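Does Soap Really Need a Dish?

Grown-ups love to say "put it back in the dish." But why? A bar of soap seems happy enough lying on a counter. Is the dish just one more thing to wash? Let's not take anybody's word for it.

What the dish is supposed to do

Soap softens when it sits in a puddle. The bottom turns to goo, and the goo goes down the drain. A dish with slots claims to fix this by letting water drip away. Look for the slots in the gray part inside the oval container. The short, round white thing on the paper could play the part of our soap.

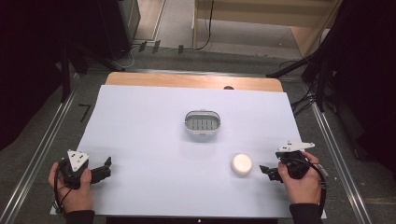
Does any dish work?

I doubt it. Plenty of dishes are pretty and have no holes at all. Water stays in, and the soap might as well be in a bowl of soup. Labels say "keeps soap fresh." Fresh compared to what? Check underneath before you believe it.

Where the soap sits may matter too. The little white puck is toward the left half of the oval dish, with space left over. Does a bit of air help? Maybe. I'd want to see a test.
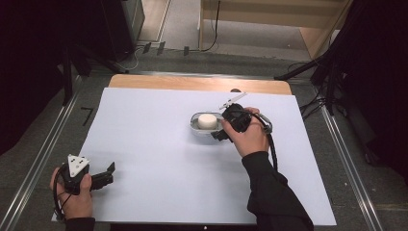
Photo: Finlay Strachan / Davell

Try it yourself

You need two small soaps of the same kind, one dish with slots and one flat plate. Wet both soaps and put one on each. Leave them for 24 hours, then press the bottoms with your finger. Which one is squishier?

Do it again for 14 days, with the same amount of water every time. One try could be luck. If both soaps feel the same at the end, go tell the grown-ups.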